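Akanda Two-Arm Teaching Station

Made by Onard, Furnport. Complete station or arms only. Ships assembled.

Akanda is a pair of robot arms you teach by doing the job yourself. You take hold of the handles, or you take hold of the arms, and you put the block in the bin the way you would like it put in the bin. The station records every joint, every finger movement and every camera while you do it, and when you have shown it the job enough times you train on what you recorded and let the arms have a go. We have been building these for a while now and it is still a thrill the first time a new task works!

If you have spent afternoons typing waypoints into a pendant, the change of pace is hard to describe. Most people make their first usable recording before lunch on the day the station is set up.

Two ways to show it a task

Remote control. The operator sits at the Helitz handles, a pair of small jointed arms with a trigger at each end. Move a handle and the arm on that side moves with it; squeeze the trigger and the fingers close by the same amount. There is no joystick and no mode button, so you don't have to think about which axis you are driving. You think about the cup. The handles weigh very little and have a light spring return at the elbow, so your shoulders will still be speaking to you at the end of a session.

By hand. Press the release on either arm and it goes weightless. You can then walk it through the motion directly, which suits short, careful moves: sliding a card under a clip, turning something over, tucking a part into a tight corner. The station keeps recording the joint positions the whole time. Keep your hands behind the wrist if you want the cameras to have a clear view (new operators forget this all the time, and the software will nudge you about it on playback).

You can mix the two in one session. A lot of our users teach the big reaching moves from the handles and then redo the last little bit by hand, and the recordings line up because both methods write the same file.

What the wrist cameras give you

Each wrist carries a small camera looking straight down the fingers. The fingers stay in view, so the trained policy always has its own fingertips to compare with whatever it is reaching for. That matters a great deal at the last moment of a grasp, when the overhead camera sees mostly the back of a gripper.

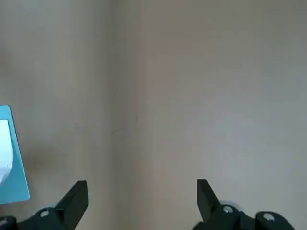 Focus is fixed, and set for the distance at which most picking gets done. Things held very close to the lens go soft, and in our experience the training copes with that perfectly well. What it copes with less well is a camera that has shifted on its mount, so the mounts are keyed and go back in only one way. If you do take one off to clean it, run the two-minute alignment check afterward. It will ask you to bring the fingers together, open them all the way, and then point the wrist at any plain surface.

Exposure can be left on automatic or locked. We lock it for anything recorded near a window. A bright label or a white sheet of paper can push an automatic camera around quite a bit, and a recording that brightens and dims through the middle of a grasp is a nuisance to train on.

The fingers

Standard fingers are dark, wedge-shaped and squared off at the tip, a shape we arrived at after trying far too many others. The flat tip gets under the edge of a card, and the broad inner face holds a cube without letting it spin. They screw on, so swapping to the long set or the padded set takes one hex key and a cup of coffee's worth of patience. Please check the screws each Wednesday, or whichever day you like, as long as it is the same one. A finger that has worked loose by a hair will spoil a whole batch of recordings before anyone notices it by eye.

Gripping force can be capped in the software. Set it low for thin plastic cups and you can teach with a clear conscience. The trigger on the handle gets stiffer as you reach the cap, which is a lovely touch and the thing visitors always comment on.

The table and the view from above

The arms mount on either side of the work table and reach the whole of the middle area together, so handing something from one arm to the other is comfortable anywhere in the front half. The head camera sits over the operator's side and looks down and out across the table. Between that and the two wrists you get three views, all stamped with the same clock.

We suggest a covered tabletop in a single calm color. A cloth-type surface keeps small items from skating away when a finger brushes them, and it cuts down reflections from the ceiling lights. Creases are fine. Leave your cables long enough to follow the arm through its full swing, and clip them at the elbow, where the clips are already fitted. 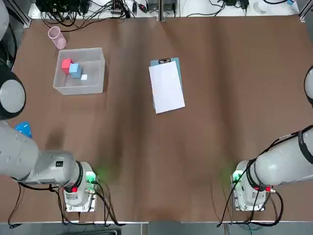
Teaching is also much easier when the props are ordinary. We keep a drawer of colored blocks, plastic cups, open bins, a few clipboards and some office paper, and nearly every skill we ship as a starter was taught with those. They are cheap to replace, and each one is difficult in its own way. A see-through bin has walls that a camera can easily miss. A cup on its side wants to roll. Paper under a clip takes two arms, one to press and one to pull, and it is a terrific first project for a new operator once the block sorting feels easy.

Vary the layout as you go! It is tempting to put everything back in the same spot after each try, and then the arms learn that spot. Nudge the bin over, turn the clipboard a little, swap the colors. Ten recordings with the props moved around will teach more than a long run of identical ones.

What comes with it

Two arms, left and right, with grippers and standard fingers
One pair of Helitz handles
Two wrist cameras and one head camera with pole
Control box, power supply and all cabling
Foot pedal (start, stop, throw away)
Two stop buttons, one for the operator and one for whoever is standing on the far side
Recording and playback software, with updates for as long as you own the station
The Furnport starter set: 3,311 recordings across 42 tabletop tasks, all made on this same hardware

The starter set deserves a word. Of those recordings, 1,377 use both arms at once, and these are the ones people are happiest to get, as two-arm work takes practice and good examples are slow to make. You can train on the set as it stands, or use it as a base and add a modest number of your own. It includes the clumsy tries too, marked as such. We left in regrasps, near misses and one long stretch of an operator chasing a cup around the table, as a policy that has only ever seen perfect grasps has no idea what to do after a bad one.

Recording, day to day

The foot pedal runs the session. One tap starts, one tap ends, and a long press throws the last try away, so your hands never leave the handles. Every try is saved with the task name you typed at the start and a free notes line. Use the notes line. Future you will want to know that the blinds were up.

Playback shows all the views side by side with the gripper opening drawn as a line underneath. Drag along the line and you will quickly spot the pauses, where the operator was thinking and the arms were standing still. You can trim these with two clicks. We trim the long ones and leave the short ones alone.

You can also have the arms replay a recording on the real table at reduced speed, which is a good way to check a new set of fingers. Clear the props first, or put them back where they started.

Recordings are stored in an open format, one folder per try, video and joint data separate. Nothing is locked to us. If your group already has its own training code, the reader is a short script and we include it.

Setting up

Allow a table you can get around on all sides and a socket for the control box. The arms arrive bolted to their side plates. Two people should lift each one. After that it is cables, camera pole, alignment check, and you are teaching. There is no floor fixing needed as long as the table frame is metal and the feet are level.

Both arms slow to a walking pace in teaching mode and stop on contact with anything firm. Keep loose sleeves and lanyards away from the elbows all the same, and keep the stop button on your side of the table where you can hit it without looking.

Common questions before ordering

Can one person run it alone? Yes, and most do. A second person to reset the props makes the session go about twice as fast and is much better company.

Can I start with a single arm? You can. The second one plugs into the same control box later and the software picks it up. Single-arm recordings remain usable afterward.

Do left-handed operators need anything different? No. Tasks can be mirrored in the software, though we would look over the mirrored ones before training, particularly if there is any printed text in view.

Will it lift heavy parts? Akanda is meant for tabletop things you would pick up between finger and thumb or in one hand. For bigger work, talk to us about the long-reach version.

Can I try one? Please do! The workshop in Furnport has a station set up for visitors, and you are welcome to bring your own objects. Awkward ones are especially welcome. If you cannot travel, send us a box of them and we will teach the task here and send back the recordings along with your things.

Orders and spare parts go through the Onard workshop. Fingers, handle springs and camera mounts are kept in stock, and the drawings for the fingers are on the downloads page for anyone who wants to print their own.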